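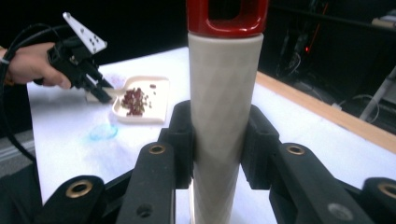
Handout 5, page 3

Sweeping Up Small Dry Stuff
Hulme Evening Course in Everyday Housekeeping

Okay, so last time we did wet spills, and I promised you dry ones. Beans, rice, lentils, beads, the bits that bounce and roll and turn up in your sock in May. I love this unit, I really do, partly since it's the one everybody thinks they can skip!

The usual mistake is speed. You see a spill, you grab the brush, you give it one big swing and half the beans are under the stove. A bean is hard and smooth and it has nothing to hold it back. So we go slow and short. Strokes no longer than your hand, bristles staying on the surface the whole way, and you finish each stroke at the pan and not past it. (Write that one down, it comes back in the practical.)

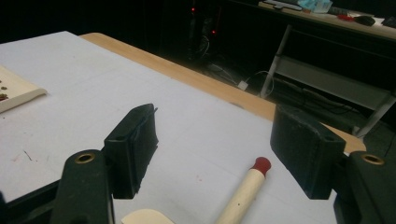
Notes by your instructor, Hulme Evening Course

Now, handles. I get more questions on handles than on anything else. A plain round one with a smooth finish is fine by me, and I like a colored tip because I can find it in a drawer. Check that it doesn't spin in the head when you push. If it does, get a new brush, or glue it and leave it alone overnight. The Kinton catalog has 8 pages of hand brushes and you need exactly one of them.

Pan first, brush second. Set the pan down flat, lip toward the mess, and keep a hand on it the whole time. If the lip lifts even a little, the small stuff goes right under and you'll be chasing it backward. 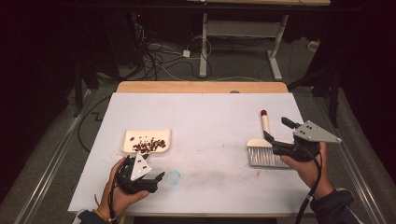

Bristles are my own hobbyhorse, so bear with me. Stiff ones are for doormats and patios. For beans on a table you want a wide head with some give in it, so it pushes the whole row along together. Wide also saves you strokes, and fewer strokes means fewer runaways. And please don't stop once the beans are in the pan! That broad grayish smudge across the white tabletop is a job for a damp cloth, and so is the round blue stain, and no brush on earth is going to help with either. Brush, then cloth, in that order, or you'll be pushing wet beans.

For next time: read the Jernach chapter on floors, try the short stroke at home with a cup of any dried bean, and bring your own brush. Deto Room, door opens five minutes early.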